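Call for Participants: Household Water Hardness and Appliance Scale Study

Posted by Gimavside, Consumer Measurement Group
Study reference: 3304
Applications close: May 31, 2018

Summary

Gimavside is recruiting 100 households for a field study of scale buildup in electric kettles and drip coffee makers. Participants use a supplied appliance as they normally would, collect tap water samples on a fixed schedule, and keep a short written log. The study period is nine months. Participation is paid.

Background

Scale is the mineral deposit, mostly calcium carbonate, left behind when hard water is heated. Published test methods for small appliances use prepared water of a known hardness and run the appliance through repeated cycles in a laboratory. These methods give repeatable results but do not reflect mixed use: part-filled kettles, water left standing overnight, irregular cleaning, seasonal changes in supply. The Skamasix protocol was written to collect data under those conditions. A pilot with 40 households ended in April. Two changes were made as a result. The log sheet was cut from two pages to one, and the sample bottles were replaced with a wide-mouth type that is easier to fill without splashing.

Who can apply

Applicants must be 18 or older and live full time at the address given on the application. One application is accepted per household. The household must:

Boil water or brew coffee at home on at least five days of a typical week.
Draw drinking water from a municipal supply or a private well. Both are needed.
Have a grounded outlet within reach of the kitchen counter where the appliance will be kept.
Expect to remain at the same address for the full study period.
Be able to receive and send parcels.

Households with a water softener may apply. Please state the type of softener and whether the kitchen cold tap is connected to it. If you do not know, write "unknown" and leave the field at that. Households with a reverse osmosis unit under the sink are not eligible unless the unit has a separate faucet and the main tap will be used for the study appliance.

Employees of appliance manufacturers, water treatment dealers and their immediate families are not eligible.

What participants receive on enrollment

One electric kettle or one drip coffee maker, assigned by Gimavside. Preference may be stated but is not guaranteed.
A Plakel sample kit: bottles, labels, a thermometer and prepaid return mailers.
A pad of log sheets.
A printed instruction booklet.

The kettle or coffee maker remains the property of Gimavside until the study ends. It must not be lent, modified or replaced with a similar model.

What participants do

Daily. Use the study appliance in place of your own. Mark each fill on the log sheet with the time and the level reached on the gauge. If the appliance was not used, draw a line through the day.

Monthly. Collect a cold tap sample. Run the tap for two minutes, rinse the bottle twice with the same water, fill to the shoulder and cap. Record the water temperature before capping. Mail the sample within two days. Samples should not be frozen.

At the midpoint. Return the appliance for weighing and inspection. A second unit of the same model is sent ahead so that there is no gap in use. Once the first unit comes back, switch to it and return the spare.

At the end. Return the appliance, empty and drained but not cleaned. Units that have been wiped out, scrubbed or descaled by hand cannot be measured, and the end payment is reduced as set out in the agreement.

Cleaning rules

Participants are assigned to one of three groups. Group A does not descale at any time. Group B descales with the supplied citric acid packets on the dates printed in the booklet. Group C descales when the participant judges it necessary, using the same packets, and records the date. Group assignment is random and cannot be changed after enrollment. Vinegar and commercial descaling products are not to be used in any group. The outside of the appliance may be cleaned with a damp cloth.

Time required

Logging takes a few minutes per day. A monthly sample takes about 9 minutes, not counting the trip to a mailbox. There is one introductory phone call before the start date.

Payment

Payment is made in installments: one after the first month's log and sample are received, one after the midpoint return, and the balance after the final return. Amounts are listed in the participant agreement, which is sent to applicants who pass the screening stage. Late samples do not cancel a payment but may delay it. A participant who withdraws early keeps any installment already paid.

Data and privacy

Names and addresses are kept apart from test results. Each household is given a code, and only the code appears on bottles, logs and reports. Results are published in grouped form by supply type and hardness range. Each participant may request the hardness readings for their own tap once the study has closed. The readings are not a drinking water safety test and do not cover lead, bacteria or nitrates.

Sample data are stored in Aidoo, the records system used for all Gimavside field studies. Records linking codes to addresses are deleted after the final payment has cleared.

How to apply

Complete the screening form on the Gimavside study page and quote the study reference in the first field. You will be asked for the water supply type, the number of people in the household, the kind of kettle or coffee maker now in use, and how often it is descaled. A recent water bill may be attached in place of the supplier's name. Incomplete forms are held until the closing date and then discarded.

Applicants are told the outcome by email. Those not selected may ask to be placed on the reserve list, which is used to replace households that withdraw before the midpoint. Reserve participants follow a shorter schedule and are paid in proportion.

Questions about eligibility should be sent through the contact form on the study page. Questions about group assignment cannot be answered before enrollment.
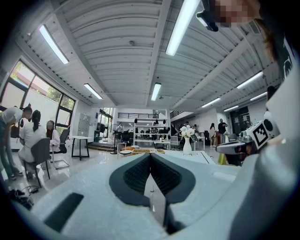

Hand-held grippers, one carrying a white cube with a black square marker.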